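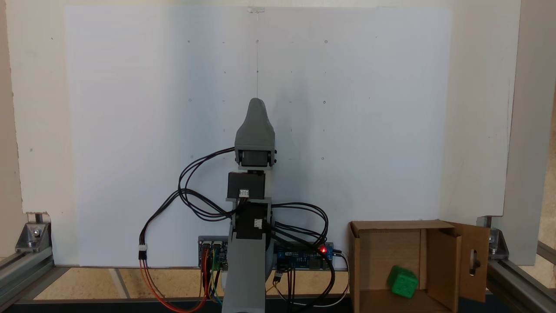

## Plumatari plain white board

The Plumatari is a plain white board for marking out, layout work and use as a backdrop. It has no printed lines. Draw your own grid in pencil, with dots or short ticks at whatever spacing the job calls for.

**Order code:** 1403
**Width:** 800 mm
**Colour:** white, one shade only
**Supplied as:** single boards or packs of 2

### Fitting

The board goes up against a flat wall or a larger backing panel. Check the wall with a straight edge first. Hold the board in place, mark the top corners lightly and use a level before fixing. Fixings are sold separately, as the right type depends on the wall.

### Marking and care

Use a soft pencil and light pressure. Set out the outer points of the grid first, then fill in the rows. Remove marks with a clean white eraser and brush the crumbs away. Do not use scouring pads or solvent cleaners.

### Ordering

Boards are cut at our Plindham workshop and sent flat. Orders of 100 or more are made in one batch, and the next batch is in March. For trade prices, ask for Laurinda Amaral at the Seixas counter. Cutting to a smaller width can be arranged with Catarina Aguiar in the workshop. Cut boards cannot be returned.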